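The Great Jar Swap, Again

The Trevutthorpe pantry club wants us all to move our dry goods into glass by December. I remain unconvinced. Glass looks lovely on a shelf and weighs a ton, and flour was doing fine in its bag with a clip on it.

Golshifteh Heydari, who runs the swap table, says 106 jars came in last time and 30 went home again with their owners. The usual trouble was lids. Some had picked up a pickle smell that no amount of baking soda will shift — I have tried it for 2 weeks on one of mine.

So before you take a jar, unscrew it and sniff the lid. Run a finger around the rim for chips. If the lid needs 3 tries to catch the thread, leave it for somebody more patient.
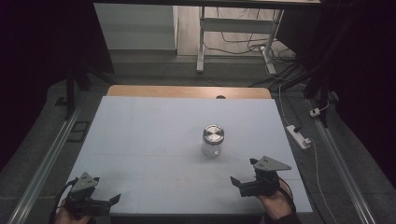 Clear glass jar with a metal screw lid.

Bring spares to the side door after 2 p.m. Labels off, please.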